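Shiny things, close up: my July page

I've been promising to put this page together for ages, so in we go. It's all about colour and shine this time, and there's a fair bit of pale lavender and glossy black on the way.

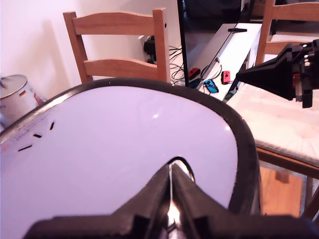

I've always had a soft spot for that pairing. Lavender on its own can look a bit like bath salts, but give it a good thick black edge and it wakes up completely! My aunt's kitchen in Ruklow was done in those two colours, right down to the bread bin, and I must have spent half my childhood staring at it over a boiled egg.

The rule for this page is the same as last time. Get in close, closer than feels polite, and stop worrying about whether anyone can tell what the thing is. Half the fun is in the messages I get afterwards with people's guesses (the best one last year was "a hat for a whale", for what was a soup tureen).

A few of you asked how I choose. Well, I don't really! I started the year with 589 photos in the folder and got it down to 100 over one very long evening with the radio on, and then I went back and rescued 19 I'd thrown out. Anything with a nice curve stays. So does anything where the light slides along an edge, or sits in a tiny white dot in the middle of nowhere. Slots, holes and small printing are always welcome too, and I don't mind a bit if the printing is a blur. I'm not trying to read it.

Shiny surfaces are a pain, mind you. Polish something up and it shows you the window, the lamp and your own elbow. Leave it alone and you get specks, and specks on black show up like stars. I've stopped fussing over them. I used to clean everything first with a cloth I bought at the Sultska market, and then one day the cloth went through the wash with a red sock, and I took that as a sign.

Metal is worse again, but I love it. Even a little bit of it will pick up colours you'd swear weren't in the room, pinks and oranges especially. I first noticed it on holiday in Bragança, with a coffee pot on the breakfast table, and I let my toast go cold while I turned the thing round and round.

If you're after the older pages, the Lultska one is still up, with the enamel signs and the tram bells. It's had up to 400 visits in a good month, mostly from people looking for tram times, I suspect, but they're very welcome to stay for the bells.

Next up will be green. I've got a biscuit tin, two jugs and a garden chair waiting, and I'm still hunting for a decent green glass lampshade without a chip in it. If you've seen one going cheap near Ruklow, do leave me a note in the guestbook.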